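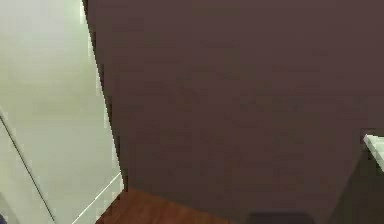

Print | E-mail this page
June | By Vira Savchuk

Section 3: Setting Up Your First Dispatcher Practice Session

Javard gets you ready for the typing and call-taking portions of a 911 dispatcher entry test. It will not make you calm. That part comes out of your own pocket.

Before you start, you need a headset, a real keyboard and the license card that came in the box. Tablets will run the program, in the sense that a shopping cart will run downhill.

1. Open Javard and choose New Candidate.
2. Enter your name as it appears on your test application. The program prints it on every score sheet, so "Captain Speedy" will follow you for a while.
3. Type the setup code 2921 and press Enter.
4. Plug in the headset and play the sample call. Set the volume so the whisperer is clear and the shouter is bearable.
5. Under Session Length, pick 5 minutes. You can go longer once your wrists stop complaining.

NOTE: If the sample call plays through your speakers, unplug the headset, close Javard and start over at step 4. Warn the household first. The caller is very upset about a goat.

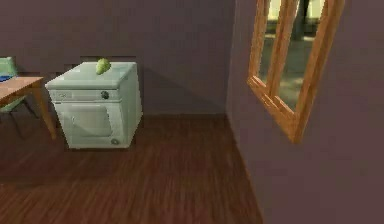 Call notes are scored separately from typing speed, and most new candidates lose points by writing too much. Graders want what a responding unit can use, in the order it can use it. Practice on whatever is in front of you. "White front-loader against purple wall, small green item on top" is a good note. Your theory on whether the green item is a pear or a head of lettuce can wait for your memoirs.

6. Select Call Notes and keep each entry under 100 characters.
7. Press F8 to submit. There is no undo, on the test or here.

CAUTION: Do not switch off autosave in the middle of a session. Karthikeyan Arumugam, who wrote the scoring module, has asked us to put this in capitals – we talked him down to one word. DO NOT. 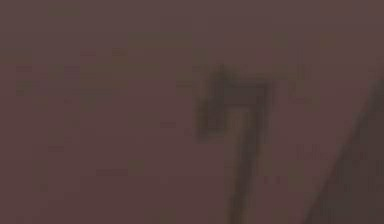
Figure 3. Dark T-shaped object on a maroon-brown background.

8. Open Results and check your score against the Harasym scale on the back of your license card.
9. Repeat the session until two scores in a row land in the same band, then go on to Section 4, Radio Codes.

Print | E-mail this page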